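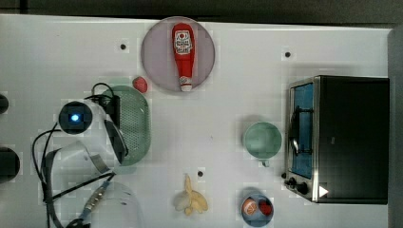
Kitchen Stuff, Mostly the Green and Pink Kind

Sep 15, 2022 | by Sihan Dong

Last updated: February

Search this site Type and hit enter

So many of you asked what made it through the big kitchen sort that I'm finally putting up a gallery! Quick background if you're new: we moved from the house on Mao Street to a much smaller place in Datthorpe, and the new kitchen has 3 cabinets and one drawer that sticks. Everything had to come out onto a table and earn its spot. I wrote a few lines for each thing while I still remembered where it came from. (My mother already has corrections. They're at the bottom.)

The green colander

Oval, green, covered in little holes, and my favorite thing in the whole kitchen. I had a round metal one for years and it never sat right in the sink, it just slid around and dumped the pasta. The oval shape fits across our tiny sink with room left for my hand. I use it for berries, rice noodles, lettuce, and once for carrying clothespins out to the yard. It stays, no discussion.

The lavender-pink plate

Or pinkish-lavender, depending on who you ask in this house. I got it at the Bateo outlet the week they were closing, when the shelves were down to odds and ends and everything was marked with the same orange sticker. I wanted a full set and came home with a lonely round plate. It has turned into the plate for whatever doesn't have a place yet. Keys, a lemon, the ketchup.

Ketchup

Yes, ketchup gets its own entry. We found one bottle in the fridge door, one in the pantry and one in a picnic bag, which tells you plenty about how we shop. They now live together on the second shelf. I've been told to store it cap down so it's ready to go, and I do it when I remember, but the bottle falls over every time somebody opens the fridge too fast.

The mint mug

Light mint green, and it goes so nicely with the colander that people think I planned it. I didn't! The mug was a going-away present from my old job, and I was a little offended at first because I'd been hoping for the big soup cup. Now I have my tea in it every morning. I tried keeping pens in it for a while after the move and lasted a weekend before I wanted it back.

Strawberries

We had a good run this year from the farm stand out past the water tower. My rule is that they get rinsed right before we eat them and never when we bring them home, since mine go mushy overnight if I get ahead of myself. A stray one always rolls off somewhere. I've found them under the toaster.

The clear bowl

I don't have a lot to say about clear bowls except that I keep reaching for them. You can see what's in there, so leftovers get eaten. I gave away the big painted salad bowl and kept the plain see-through kind, and my sister (who gave me the painted one) can read about it right here, sorry Lin.

The white table

The best thing we bought for the new place. It came from Flinitix, took me a whole evening and part of the next morning to put together, and there was one screw left over that I still have in a jar. White shows every drop of soy sauce, but it makes the room feel bigger and anything with a bit of color looks great on it. We eat there, I sort mail there, and it's where all the kitchen things got spread out.

What left the house

I didn't save a keepsake of any of this, but for the record: the waffle iron with the bad hinge, a fondue set, all the takeout lids with no matching box, and a bread machine I used exactly once. The box for the church sale weighed so much that we had to unpack half of it just to get it down the stairs.

Corrections from my mother

The round metal colander was hers and she would like it back. The painted bowl was from my aunt, my sister only wrapped it. And she wants you all to know she never stored ketchup in a picnic bag in her life.

I'll do the baking things next, once I find the box they're in. It says BATHROOM on the side and it's behind the winter coats. If you have a trick for a drawer that sticks, please leave it in the comments, I've already tried candle wax and it helped for 15 minutes.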